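Vorkura | Home | Features | Workshop | Archive | Subscribe

Keeping the fingers honest

14 December 2024

The technician who looks after the grippers at Brulldale would like it known that she did not choose the bedspread. She has been asked about it more than once. Her subject is pivot pins, and she would prefer to stay on it.

Brulldale runs the hand-held end of a project called Cisternas, which has people going round ordinary homes with a two-fingered gripper, showing machines how clothes get handled. Her part begins when a tool comes back from one of these outings "feeling a bit off", a phrase she has banned from the fault sheet.

"A bit off could be a pin, a pad, a bar or your wrist," she says. "I've had a tool returned as faulty that had half a sock label in the joint. I cleaned it with a cocktail stick. It went down in the log as a major repair."

The log is on its third ring binder and holds 409 entries. She reads out a few favourites, among them "squeaks when sad" and "left finger has opinions". Most of the entries concern the pads. They pick up fluff and lose their bite, and operators make up for it by squeezing harder, which then wears the joints.

"Pads are cheap. Linkages are not. I say this every week and I shall have it embroidered."

Her routine is the same for each tool. She opens the fingers fully and looks at them before anything else, checks that one side sits as the other does, then works the pins one at a time with her thumb. Any play she can feel is too much. After that come the pads, wiped with a damp cloth and left alone until dry. She won't have solvent on the bench, following an episode in April that she describes only as "gummy".

Then the tool goes out and is tried over something real. Plain test boards are all very well, she says, but they don't have sleeves.
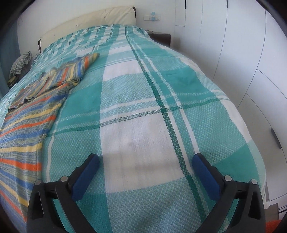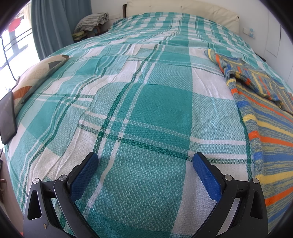 Gripper open over the bedspread, striped knitwear to one side. Both views are from the tool's own camera.

Knitwear is what she likes to see them tried on. A tired pad will still lift a tea towel, and everyone goes home pleased. Give it a jumper and it slides along the stripes, or takes hold of one loop and brings that up by itself.

"My record is 27 attempts at a single cuff," she says. "Same tool, same jumper. New pads on, and it went first time. I didn't say anything. I wrote it down in quite large letters."

She is less patient about the screws. Somebody at Clultura, which makes the spare linkages, changed the thread between one batch and the next and mentioned it on page 42 of a document sent to the wrong office. She now keeps the two sorts in separate jam jars, one with a red lid. The red lid means stop and think. It has been swapped once, as a joke, and the culprit spent an afternoon sorting both jars by hand.

Would she change the design, given the chance? She would like pads that clip off without a tool, and a bag with a stiff bottom, so the fingers are not carried about bent against somebody's lunch. She has put in for both. The bag has been approved in principle, which she takes to mean that it will arrive shortly after she retires.

In the meantime there are two grippers on the bench waiting for pins, and a note taped to one of them in an operator's handwriting. It reads "a bit off".

Contact the editors | © 2024 Vorkura | Back to top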